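Home News Town Culture Sport Notices Contact

Winter clothing exchange in Garkimora opens again with longer hours

The winter clothing exchange in Garkimora has opened its doors again after the holidays, and it will stay open until the end of the cold season. People who live in the town or in the villages near it can bring clean clothes which they do not use any more, and take home others without payment. This year the exchange is in the old reading room behind the library, where there is more space between the tables than in the former place.

The exchange started two winters ago as a small shelf in the entrance of the library. In the first season it was mostly children's jackets and boots, things that become too small before they are old. Later people began to bring adult clothing as well, and the shelf was soon too short. Last winter 3866 pieces were handed in, and 1202 of them were knitted: pullovers, cardigans, scarves and gloves.

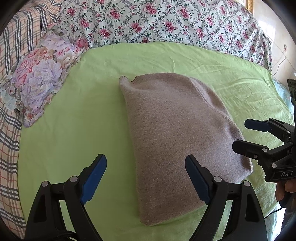

Garkimora, 1/13/21

Knitwear is also what visitors ask for most, says Lamai Sombatkul, who leads the exchange. "A coat you buy one time and it stays with you for many years," she says. "But a warm pullover, everybody would like to have one more. When we put them on the table in the morning, by lunch there are only the very small ones and the very big ones."

To make the waiting shorter, the exchange has changed its rules a little. Visitors must now reserve a time by telephone, and only two households can be in the room together. Each visit lasts twenty minutes. There is no fitting room this winter, so the helpers have put a measuring tape on every table and a paper with the usual sizes on the wall. Whoever finds at home that a piece does not fit may bring it back at the next visit.

Clothes that are handed in are kept in closed bags for several days before they are sorted. Wool and other knitted things should be washed and completely dry when they arrive, and folded, not hung, because a heavy pullover becomes long on a hanger. Small holes are not a problem. For these the exchange works together with the repair table of Nele Meinecke, who taught needlework at the school in Drerkberg until she retired.

Mrs Meinecke repairs at home at the moment, and a box goes to her and comes back full of finished work. She has repaired 53 pieces since the autumn. "Elbows and cuffs, it is nearly always elbows and cuffs," she says. "If the thread does not match, I take a colour that is clearly different. Then it looks as if somebody wanted it so." She would like to show other people how it is done, and a course with six evenings is planned for July, if it is allowed to meet in a room again by then. The place will be announced later.

The town pays for the heating and the light of the reading room. Other costs, for example for the bags and the thread, are covered from a collection tin at the door. A proposal to ask for a small fee for each piece was discussed in the autumn, but it was not accepted. Some of the helpers feared that exactly those families who need the clothes would then stay away. Mrs Sombatkul was also against it. "We would need a cash box, a receipt book and one more person," she says. "I have enough with the pullovers."

What is not taken by the end of the season will go to Drerkberg, where a similar exchange is being prepared in the former post office. The two places also want to lend each other sizes that are missing. In Garkimora there is at present too little for tall men and too much for babies — in Drerkberg, as one hears, it is the other way round.

At the moment the exchange is looking for warm trousers for children of school age, for thick socks in all sizes, and for men's pullovers in large. Summer clothing cannot be accepted before spring, as there is no room to store it. Shoes are taken only if the sole is whole. Bed linen and curtains should not be brought.

The reading room is open in the mornings from nine to twelve and on two afternoons each week, which are written on the library door. Times can be reserved at the library desk by telephone. People who cannot come themselves may name the sizes they need, and a bag will be prepared for them and left at the side entrance.

Related news

Library lends books again through the window
Drerkberg: work in the former post office goes on
Bus to the upper villages runs later in snow
How to keep moths out of the wardrobe
Music school looks for used instruments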